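Skolley – a little packing list keeper for people who walk for days

5 min read 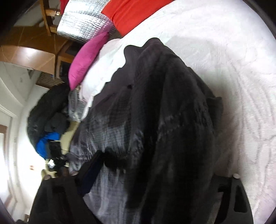 A black fleece or jacket lying on the bed.

# Skolley

Hello, and thank you for stopping by! Skolley is a small program that reads a plain text file of your outdoor gear and helps you turn it into a packing list for a particular trip. It runs in a terminal, it keeps everything in one folder on your own computer, and it has no account, no sync and no shopping links.

I started it after a wet week in May on the Lougher path, where I carried two stove lighters, no spoon, and a map of the wrong valley (a very nice map, which I enjoyed reading in the tent). I had written a perfectly good list for the trip before it and then lost the thing. So the first version did only that: it kept old lists and let me copy one. Everything else has been added because a friend asked for it or because I forgot something new.

## What you need

Python 3 and a text editor you like. There is nothing else to install. Download the folder, put it somewhere sensible, and run:

 python skolley.py new lougher

You'll be asked how many nights you are going for and how cold you expect it to be at its worst, and then Skolley writes a file called `lougher.txt` that you can edit, print or ignore.

## The gear file

Everything you own goes in `gear.txt`, one item per line, with the fields split by a bar:

 fleece | clothing | 410 | cold
 spoon | kitchen | 12 | always
 spare laces | repair | 9 | long

The fields are the name, the group, the weight in grams and the tag. Weights can be left blank – I left most of mine blank for a year and the sky did not fall. The total at the foot of the list will just say "at least" in front of the number, so that you know it's not the whole story.

The tags that come built in:

- `always` goes on every list
- `cold` goes on when you answer below 10 degrees (Celsius, sorry, see the settings file if you'd like to change it)
- `long` goes on for trips of 4 nights or more
- `ask` makes Skolley stop and check with you every time

You can make up your own tags too. Beca Harries has one called `grandad`, for trips where he comes along and wants his folding chair, and it works just as well as the built-in ones. Put the word in the last field, then add it when you make the list:

 python skolley.py new lougher --tag grandad

## After the trip

This is the part I'm fondest of. Run `python skolley.py back lougher` when you get home and it'll walk you through the list, asking whether you used each thing. Your answers are saved next to the list. If something has come home unused 10 times in a row, Skolley will mention it, politely, the next time you pack. It never takes anything off by itself. First aid kits and whistles should come home unused, so give the group the name `safety` and you won't hear a word about them.

## Things that don't work yet

- Shared lists. Aled Foulkes and I tried passing one file back and forth before Grurkbridge and ended up with both of us carrying the tent pegs and neither the tent. I have ideas, but please don't wait for them.
- Food. You can list it as gear, but Skolley has no notion of a meal and won't multiply your porridge by the number of days.
- Ounces are only half done. They print fine, but they can't be read in from the gear file.
- Very long gear files get slow. Mine has around 500 lines and takes a moment to think. If yours is longer than that, I'd love to see your closet.

## Sample files

The `samples` folder has two gear files you can start from. `fustulberg.txt` is Miloslav Michalík's winter hut list, translated by him, and heavy on wool. `summer.txt` is mine. Please change the weights to match your own things, as a jacket in a large is a good deal heavier than the same jacket in a small.

## Helping out

Bug reports are welcome, and so are plain grumbles. If you're sending a fix, keep it to one thing per patch if you can, and run `python check.py` first. Jarrah Paewai wrote the checks and they're quick. New sample files are lovely to have, especially for hot places, where I've hardly walked at all.

## License

MIT. Use it, change it, pass it on.

Elis Gape
Last updated 5 Jan 2025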